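展示台面及桌面支架检查表(带备注)
适用区域:Inberg 展厅,二号接待台
表单编号:497
检查时段:11月,开馆前
判定:合格 / 整改 / 待复查

1. 台面石材
1.1 表面抛光层无崩边、无掉粒。合格。
1.2 白色纹理与裂纹的区分:沿纹理方向用指甲横向轻划,有卡滞感即按裂纹登记。合格。
备注:红色大理石纹理密,斜向的长白纹目视易误判,须以手感为准。左侧一条纹理手感略有起伏,未见卡滞,下次复测同一位置。
1.3 清洁剂残留。整改。
备注:只允许使用中性清洁剂,Stullex 除垢液呈酸性,不得上台面。保洁柜内仍存有一瓶,已要求移出。

2. 支架稳定性
2.1 圆形底座与台面贴合,四个方向轻推不翘动。合格。
2.2 底座防滑垫完整,移动时不刮擦石面。待复查。
备注:平板支架较重,移位时应整体提起,禁止拖拽。Gyamfi 批次的备用垫片尚未到货。
2.3 转轴阻尼:背板调至工作角度后,静置不下滑。合格。
2.4 折叠手机支架展开到位,两只前托脚高度一致。合格。
备注:菱形格纹橡胶垫无起边。橡胶面只用微湿布擦拭,不用酒精。

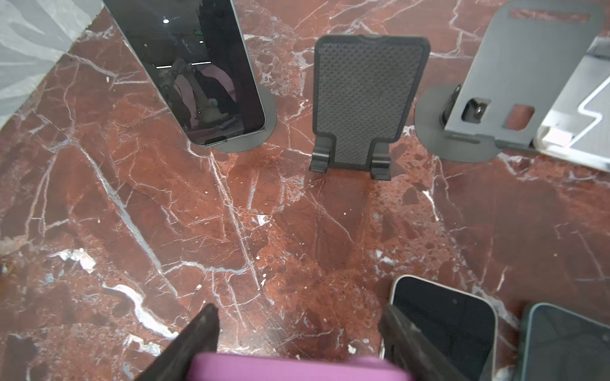

3. 设备放置
3.1 手机竖放时下沿完全落入托位,重心不前倾。合格。
3.2 屏幕反光:坐姿与站姿各看一次,顶灯光点不得遮挡主要显示内容。待复查。
备注:黑屏状态下反光明显,须在亮屏后重新判定。必要时调整背板角度,不移动底座。
3.3 金属背板开孔边缘无毛刺,线缆穿过时不受割磨。合格。

4. 供电与线缆
4.1 充电线不横跨台面前沿。合格。
4.2 适配器外壳无变形、无异味,标签可辨认。合格。
4.3 插座回路编号与配电图一致。整改。
备注:配电图标注为131,插座面板未贴标。由 Satau 维保补贴,完成后在本表回填。

5. 处理记录
整改项:1.3、4.3
待复查项:2.2、3.2
工单号:1875
复查前支架可继续使用,平板支架暂不移位。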